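From: Laurier Vachon
To: Vevenau Sourdough List
Date: Jan 11, 2020
Subject: Re: [vevenau-bread] Rye starter smells like nail polish

Zarmeena Satti wrote:
> My rye starter was lovely until the holidays. Now it smells like nail
> polish remover and there's gray liquid on top. I feed it one spoon of
> flour every other day. Do I toss it? Also, is anybody bringing
> starters to share at the April bake?

Hi Zarmeena and all,

Please don't toss it! That smell is just a hungry starter, and one spoon every other day is pretty thin rations for rye. Mine did the same thing when we went to see my sister in Plilivcombe and I left it next to the radiator (dumb, I know). Pour off the gray stuff, keep a spoonful from the middle of the jar, and put it in a clean one. If you ever see pink or orange streaks or fuzz, that's different, and then yes, out it goes.

I'd do these in order:

1. Feed it twice a day, 38 grams of rye flour and the same of water, for three days. Throw out most of the old stuff before each feeding or you'll be swimming in it. (Pancakes!)

2. Move it someplace warm but not hot. I shoot for 84 degrees, and the oven with only the light on does it for me. Iker swears by the top of his fridge, but my fridge runs cold up there.
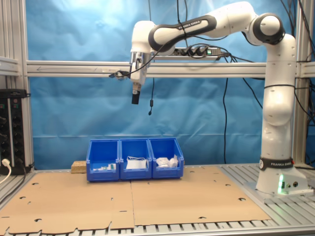 3. Once it doubles between feedings, bake something small with it. I wouldn't go straight to a big loaf. Rolls are good, or that flat seeded thing Bonifacio posted in the fall.

4. After that, lid on and into the fridge, one good feeding a week.

As for April, yes, I'm bringing starter, both the rye and the white. Jannik has 57 little jars left over from his honey, so don't go buying any. I still need to know who's got a scale they can lend, mine eats batteries.

Let me know how it smells by Tuesday!

Laurier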